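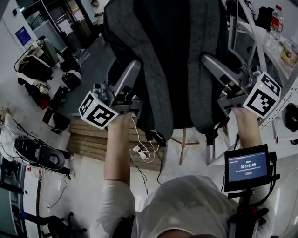

*Gray fabric backrest with a black center section. Chairs are question one, as they always are.*

# Moving Rooms at Jidholm: Frequently Asked Questions

Last updated 9th April. Covers everyone on the Coteo side of the building who is changing rooms before the end of June. If you are staying put, congratulations, and please stop storing your boxes in other people's rooms.

## Chairs

**Do I get to keep my chair?**

Yes, if it has your room number on a sticker under the seat. Chairs without a sticker go into the general pool, where they are handed out by whoever gets there first. Stickers are at the front desk.

**How should I move it?**

Roll it if it rolls. If you have to lift it, hold the frame and not the armrests. Armrests come off. We have a drawer of them.

**What about the strap hanging off the back of mine?**

Leave it alone unless it drags on the floor. If it does, tuck it up and tape it. Please don't cut it. Last year two people cut theirs and then asked us what it had been for.

**Can I trade up?**

Gamage, who supply our seating, will swap a broken chair within the contract. "Broken" means a gas lift that sinks or a back that won't lock. It does not mean you saw a nicer one down the hall.

## Power and cables

**Where does the power strip go?**

Off the walkway, and somewhere you can reach the switch. On top of a stack of planks is fine for an afternoon. It is not a long-term plan, although we have seen it become one.

**My cables run across the floor. Is that a problem?**

Under a desk, no. Across a path, yes – order floor cover strip from the supply page. It comes in black or a shade the catalog calls Sunine, which looks like oatmeal to us.

**Can I plug one strip into another?**

No. We know you already have. Please unplug it.

## Wood, bags and everything along the wall

**Whose planks are those?**

If wood is sitting under your furniture, you are its owner for the purposes of this move. Label it, use it or take it to the loading dock. Anything unlabeled goes to the scrap pile at the end of the month.

**Can I leave bags by the wall?**

For a day or so. After that they multiply. Each room gets 2 lockers, and a third can be had by asking nicely.

**Do posters move with me?**

Yours do. Building signs stay on the wall. If you can't tell which is which, check for a Jidholm stamp on the back before you peel anything.

## Money

**Is there a budget for new furniture?**

$400 per room, including delivery. The cheapest standing desk in the catalog is $656, so do the math before you fill out the form.

**What if I damage the floor?**

Tell us the same day and it's a repair. Tell us in June and it comes out of your room's budget for next year.

**Who do I ask if my question isn't here?**

The facilities inbox. Put your room number in the subject line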